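Week 3 handout: Sorting before you sell
Running a Small Second-hand Shop, evening course
Tutor: Hwa-young Lim

Hello again, everyone, and thank you for such a lively session last time (I'm sorry we ran over, but the discussion about doorstep donations was far too good to stop). These notes cover what we did on sorting, with a few bits added that I forgot to say on the night.

Why sort at all?

Most new shopkeepers want to get things out on the shelves as quickly as they can, and I do understand it, I was just the same. But a shelf of unsorted stock is tiring to look at, and tired customers go home. At my first shop, Skimis, we took in 244 items in our opening week and priced every one of them where it landed. By March we had 27 left that I couldn't have told you the first thing about, including where they came from!

The first sort

Keep this one quick. Pick up each item, decide whether it is to sell, to mend or to pass on, and put it down again in the right place. Don't clean anything yet and please don't start looking up prices, or you'll still be there at supper time.

Odds and ends are the slow part. Cups without saucers, single toys, things from the back of a kitchen drawer: they all need a home while you make up your mind, and a plain, roomy bin with low expectations will do nicely.
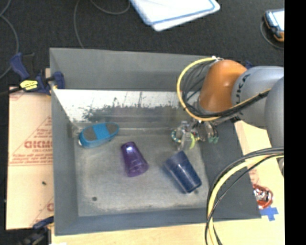 The second sort

Now you can take your time. Group things by how people use them, so drinking cups go with jugs and teapots even when the colours clash. Check rims and handles with a fingertip as well as by eye, as small chips are easy to miss under shop lights.

Pricing comes after that, and we'll spend all of next week on it. Before then, please read the Kiltus case study (pages 123 onwards in the course reader) and jot down one thing you would have priced differently, and why.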